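Who Buys a Screed Company? Notes on the Notton Takeover
Project report, Construction Business module
Leire Olmedo and Manaia Hinds

1. What we set out to do

Our task was to follow one acquisition in the building materials trade and say whether it made sense. We picked Mondov, which makes dry mortar, and its purchase of Notton, a floor screed producer with 71 employees and one very old kiln. Our tutor, Maxine Mudgway, warned us that screed was a slow subject. She was right, and we gave it most of August.

2. Method

We read the press releases from both firms, which use the word "synergy" 10 times, and interviewed two people. Guido Rinaldi ran sales at Notton before the deal. Nga Hồ buys flooring materials for Wihongi, a contractor that was a customer of both companies and now gets one invoice where it used to get two.

3. Findings

Mondov says it bought expertise. Rinaldi thinks it bought a delivery yard next to a freight line – he was quite cheerful about this. Notton's fast-drying mix is still sold under the old name, in a new bag. Hồ told us the mix is the same and the bag tears more easily.

Prices to Wihongi went up slightly after the merger. We could not separate this from the cost of cement, although we made a chart that tried.

4. Weak points

Dalteo, the losing bidder, did not answer our emails. Two interviews is a thin base for anything, and one of our two had recently been given a farewell lunch by the company he was discussing. A longer project would look at the yard's freight records, if anyone would let us see them.

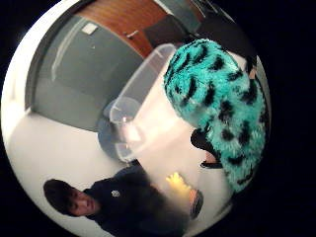 Fig. 1. Turquoise plush with black spots.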